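Clallow Repair Log

Records of desktop and laptop repairs from the Gellbridge parts bench. Each row is one job: what came in, what was found, what was fitted and how long it took.

Version 1.3, 6 Dec 2023
Maintained by Pavithra Rao and Darius Avram

What is in it

The log covers 114 machines. There is one main table, jobs.csv, with 14 columns, and a smaller table, parts.csv, which lists the parts used. The two are joined on job_ref. A job with no parts fitted has no line in parts.csv.

Main columns

job_ref - a short code, unique to the job
machine_type - desktop, laptop or all-in-one
fault_reported - the fault in the owner's words, with names and addresses taken out
fault_found - our own wording, chosen from a list of 13 faults
minutes - bench time only, not time spent waiting for parts
outcome - fixed, part fixed, returned as was, or stripped for parts

How it was collected

Entries were written on paper at the bench and typed up in the evening. Darius typed most of them. Pavithra checked the typed rows against the sheets and corrected the spelling of part names, but left fault_reported as written. Older jobs were kept in the Kallio spreadsheet, which had no minutes column, so those cells are blank. Please don't read a blank as zero.

Known problems

Bench time was rounded to the nearest five minutes by one of us and not by the other. There is no column to say who did which job.

"No power" and "dead board" overlap. Before February we used "no power" for both.

Memory is recorded as the total fitted, so you can't tell from the table which slots were used. 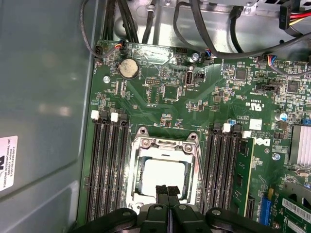

Socket faults are entered under "board" in parts.csv, even where only the processor was changed. We mean to split these in the next version - the paper sheets do have the detail. There are 11 rows affected, marked with a Y in the check column.

Use

Free to copy and change, with credit to the Clallow Repair Log. The Brelance price list is not included and can't be shared. Send corrections with the job_ref and the column name.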